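From: Maiara Falcão
To: Prindbridge pantry list
Date: November 2024
Subject: Re: Dates on cans and what we accept at the door

Reinaldo Barros wrote:

> Can we settle the date question before the next intake? Last time I was told to
> throw out anything past the date on the label, and I filled two bags with canned
> soup. Then Ivone told me half of it was fine. I would like one rule that
> everyone at the door can follow. Also, do we still take boxed mixes if the outer
> carton is crushed but the bag inside is sealed?
>
> Reinaldo

Reinaldo, sorry about the soup. You were given the old rule, which we dropped in spring. I thought the new sheet had gone up next to the scale, but Tài Hà looked and the old one is still there. I will swap it.

Here is what we do now.

Most dates on shelf-stable food are about quality. "Best by" and "best if used by" mean the maker thinks it will taste its best up to then. "Sell by" is for the store. Baby formula is the one we treat as a hard stop: past the date, it does not go out, no matter how the package looks. Anything with a drug facts panel (cough drops, vitamins with claims on them) also stops at the date.

For canned goods, look at the can first. Refuse it if it is bulging, leaking, rusted so the rust does not wipe off, or dented on a seam or rim. A shallow dent in the side wall is fine. If you can lay a finger in the dent, put the can in the gray bin. After that, check the date. Low-acid cans (beans, corn, most meat and fish) we keep up to two years past. High-acid cans (tomatoes, pineapple, citrus) we keep up to one year past.

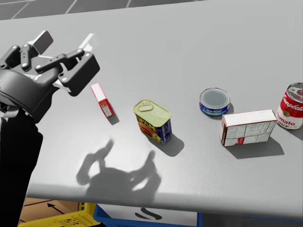 Boxed goods get one year past for dry pasta and rice, six months for cereal and crackers, and up to the date only for mixes with leavening in them, such as pancake and muffin mix. They are still safe after that but they do not rise, and families have told us so.

On the crushed cartons: yes, take them if the inner bag is sealed and the cooking directions can be read. If there is no inner bag and the carton is open at a corner, refuse it. Tape does not fix it. Tarcísio was taping macaroni boxes for a while and we ended up with weevils on the Wollton Street shelves.

Some numbers, as a few people asked. We took in 2055 pounds last month and gave out 1326. Not all of the difference is waste. A good part of it is the Guimarães market donation, which came late and is still on pallets. We did throw away 133 pounds, and going by the tally sheet I would guess that some 21 of those were usable and went out under the old rule. That is not terrible, but it is a week of lunches for somebody.

Sorting order, for anyone new to the table: pull the formula and medicine first, then check the cans, then the boxes. Write the month and year on top of each item in marker. Small items tend to get lost behind the big cans, so they go in the front bins. Please don't stack cans more than three high on the Silora shelving. The uprights are sound but the second shelf has a bow in it.
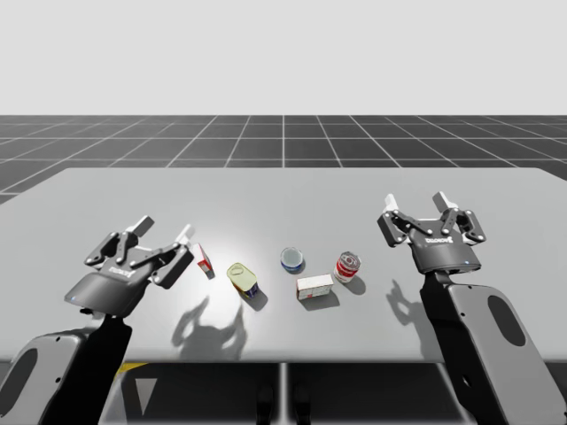
Cans and small boxes on the table, nothing stacked.

One thing I have not settled is pouches. Tuna and rice pouches are coming in more and more, and the guide we work from says very little about them. Ivone's view is to treat them like cans, with the same two years, as long as the seal is flat and there is no puffing. I would go shorter – maybe one year – as a pinhole is hard to see on a pouch. Until we agree, use one year and put anything older in the blue tote with a note on it.

I also need two more people for the evening intake through the end of the month. It runs from 5:30 to about 8 and there is lifting, but we have the hand truck back now. Reply to me directly, please, and not to the whole list.

Maiara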